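How rocks change: a guide to metamorphic rock

Rocks seem like things that stay the same forever. A stone in your garden today will look much the same when you are grown up. But over a very long time, rocks can change into completely different rocks.

The word for a rock that has changed like this is metamorphic (say met-a-MOR-fick). It comes from two Greek words that mean "change" and "shape". You might have heard a similar word, metamorphosis, used for a caterpillar turning into a butterfly.

The three rock families

Scientists who study rocks are called geologists. They sort rocks into three families.

Igneous rocks start out as hot, melted rock. When it cools down, it goes hard. Granite and basalt are igneous rocks.

Sedimentary rocks are made from small pieces, such as sand, mud or broken shells. The pieces settle in layers and are slowly pressed and stuck together. Sandstone and limestone are sedimentary rocks.

Metamorphic rocks are rocks from any family that have been heated, squeezed or both. Marble and slate are metamorphic rocks.

What does the changing?

Deep under your feet, it is hot. The further down you go, the hotter it gets. There is also a lot of weight pressing down, because of all the rock piled on top.

When a rock is buried deep enough, the heat and the squeezing start to change it. The tiny grains inside it, called crystals, grow into new shapes and lock together. Sometimes new minerals form as well.

The rock does not melt while this happens. If it melted and then cooled, it would be an igneous rock. A metamorphic rock stays solid the whole time, a bit like clay being baked in a kiln.

Heat can also come from the side. If melted rock pushes up through a crack, it bakes the rock next to it. The baked part might be only as wide as your hand, or it might stretch for kilometres.

From mud to slate

Mud at the bottom of a lake or sea can harden into a soft rock called shale. Squeeze shale hard enough and it becomes slate. Slate splits into thin, flat sheets, so people have used it for roof tiles for hundreds of years. Schoolchildren used to write on pieces of it too.

If slate is squeezed and heated even more, it turns into schist. Schist often sparkles in the sun. The sparkles are flakes of a mineral called mica.

From seashells to marble

Marble begins as limestone. A lot of limestone is made from the shells and skeletons of sea creatures. When it is heated and squeezed, its crystals grow bigger and fit tightly together, and the old shell shapes usually disappear.

Pure marble is white. Other colours come from things that were mixed into the limestone, such as clay, sand or iron. Iron can make marble pink, red or brown. Specks of carbon can make it grey or black.
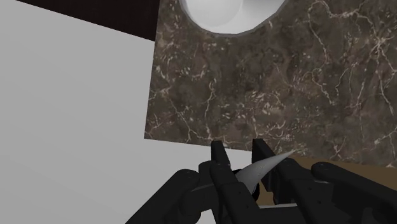
The lines that run through many pieces of marble are called veins. Some veins began as cracks in the rock. Water carrying dissolved minerals seeped into the cracks, and the minerals were left behind and filled them up. Others are thin layers of clay or other material that were bent and stretched as the rock changed.

Marble is softer than granite. It can be carved with steel tools and polished until it shines, and that is why sculptors like it. Acid will damage it, though. Lemon juice or vinegar left on polished marble can leave a dull mark.

Try it: squeezing a rock

You will need modelling clay in three colours, some grains of uncooked rice and two heavy books.

1. Roll the clay into small balls and press the rice into them so the grains point in all directions.
2. Pile the balls together on a sheet of baking paper. Put another sheet on top.
3. Place the books on top and push down firmly with both hands.
4. Take off the books and ask an adult to cut the clay in half.

Look at the cut edge. The balls should be flatter, and many of the rice grains will be lying sideways. The same kind of thing happens to flat minerals when a real rock is squeezed.

Words to know

Crystal: a solid with its tiny parts arranged in a regular pattern.
Mineral: a natural solid that rocks are made from.
Vein: a line or band of different material running through a rock.

Written by Tamunoemi Olaniyan. Checked by Helmut Baumgart.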